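Barnisano Hall, floor and fittings
Progress report to the Moges Fund
2 January 2021

The period covered by this report starts in October, when the second payment of the grant arrived. We apologize that it comes a little later than we agreed. We were waiting for the last invoice from Gisix.

Brick floor. The paving was inspected row by row by Laserico. They recorded 241 bricks that needed attention, mostly with open joints or a raised corner. Of these, 105 were lifted and set again, and the others were only filled. We decided not to polish the surface and not to apply any color. The old bricks differ very much in tone, and the users of the hall asked us to keep it so.

Railing. The white metal railing remains in its place. Gisix tightened the fixings and painted the lower tubes where the old paint was coming off. One section still moves when a person leans on it -- it will be corrected during the next visit, without extra cost for the project.

Shelving and wall. The white shelving units are fixed to the wall. We did not buy doors for them, so the compartments stay open. The slatted wall was cleaned from top to bottom, and this took two days more than planned.

Costs. In this period we spent 2,705 euros from the grant. The largest part went to the brick work. The cleaning was paid from our own budget. The invoices are attached separately.

Still open. We have finished 70 percent of the joint filling. The remaining part is on the far side of the hall, and we ask for your agreement to move it to the next period. We also need your answer on the spare bricks: the supplier can keep them for us, but he wants a written order.
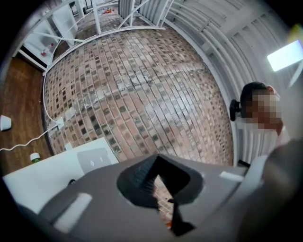 Brick paving in the hall, with the white railing and the slatted wall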